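Weleck two-finger gripper kit: a buyer's review

Posted April 19, 2024 by Brynhildur Brøndum

I look after equipment buying for a uniform and linen rental outfit, and for most of my career the most exciting thing I signed for was a new set of dryer drums. Then somebody upstairs read an article, and by February I had a budget line called "garment handling" and a cardboard box from Weleck on my desk.

The box held the two-finger gripper kit: the gripper, a wrist mount with a small camera, a cable bundle, a controller about as pretty as a modem, and spare fingertips in a bag. We bolted it to the arm we already owned, a Kenix that had been sitting under a dust sheet after the last exciting article. So this review covers the kit, and a bit of what I wish I'd put in the spreadsheet before I bought it. If you want kinematics, there are forums for that, and the people on them are very patient.

What it costs, and what it costs after that

The kit was $3,767 before tax. I had asked for $4,000 and felt quite clever for nearly an hour, until Esben Dalsgaard in maintenance asked which adapter plate I'd ordered. I had not ordered an adapter plate. The catalogue lists it on a separate page, in the section called Accessories, a word I now read the way other people read "some assembly required."

Here is my honest list of things to budget for beyond the sticker price:

The adapter plate. Check it against your arm's flange before you order. Ours took two tries.

Fingertips. They wear, and cloth wears them in its own sneaky way. Weleck says to inspect them every 1,000 cycles. Esben does it more often, mostly to get out of meetings.

A table surface. Bare steel was hopeless for us. The fingers skated over it and the cloth went along for the ride. Grey woven fabric over a bit of padding gave the tips somewhere to press, and it's a nice dull background for the camera. Put it in the quote, or go and argue with an upholstery shop as I did.

Labour. This is the big one. Somebody has to sit with the thing, set it up, nudge it and write down what it did. For us that was Jacinto Robles, who comes from the folding line and knows more about hems than anyone who has ever tried to sell me a robot.

Test laundry. You will want a pile of real garments with real creases. Don't use new stock, which behaves far too well.

Setup

The printed guide says setup takes 30 minutes. I believe this was measured by someone who had already done it. We lost a morning to the cable, which is the right length if your controller lives on the arm and the wrong length if it lives anywhere a person would put a controller. The software was better than I'd feared. It found the gripper straight away, the camera view came up in its own window, and the colour scheme only made my eyes water a little.

The grip force setting is a slider with no units. I asked support what the numbers meant, and a very polite woman named Zdislava Vaněk told me they were "relative." Relative to what, she was going to check. To her credit she wrote back with a proper table, and it now lives taped to the side of the controller, where it ought to have been printed in the first place.

How it picks up cloth

The job we had in mind was dull and specific: take a garment lying on a table and get hold of an edge, so it can be drawn out and passed along. People do this without looking. Machines find it a trial, and I've sat through two vendor demos where a cheerful young man smoothed the shirt flat just before the camera came on.

So we tried it on the awkward stuff, heavy lettered tops included. The fingers are dark grey and taper to a narrow tip, with small triangular openings near the ends, and that narrowness is what you're paying for. A fat fingertip shoves a hem along in front of it. These can get down beside an edge and pinch a fold.

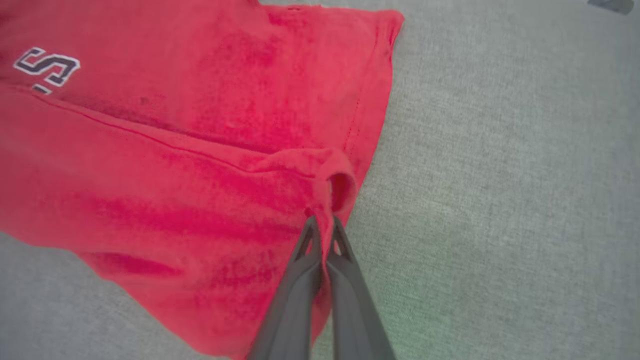
Where it earns its keep, and where it sulks

Thick, soft knits suit it. There's enough body in the cloth for the tips to close on, and a hem that curls a bit is practically a handle. Thin poly-cotton is another matter. The tips want to pick up the shirt and the table covering together, and you have to bring them in at a shallower angle, which means someone has to work out the angle, which means Jacinto.

Towels are fine. Aprons are fine until the strings get involved. I won't discuss fitted sheets.

The wrist camera is more useful than I expected. I had it marked as a frill and nearly asked for the price without it. From down there you get a close view of the fingertips and the bit of cloth between them, and a bad grip is a lot easier to sort out when you can look at it. My complaint is that you don't get much sense of the rest of the table. If you're planning a cell, allow for a second camera overhead, and for the bracket, and for whoever has to climb up and fit the bracket.

Against the others

We had quotes from Ledstead and Manalo too. The Ledstead gripper is beautifully made and costs more than my car, which in fairness isn't saying much for the car. Manalo's is cheaper, but the fingers are broad and square and the rep, Ketill Kirkegaard, told me plainly that it was built for cartons. I'd buy cartons equipment from that man tomorrow.

Would I buy it again?

Yes, with a bigger number on the form. The gripper does what a gripper should, the spares are priced fairly, and support answers the phone. Four stars out of five. I've taken one off for the cable and would take off another half for the slider, but the site won't let me.

If you're doing up your own budget, get the adapter plate quoted on the same page as the kit and ask for the longer cable in writing. Then take whatever you've allowed for labour and go talk to the person who'll be sitting beside it. Jacinto's figure was twice mine, and his was the one we ended up spending.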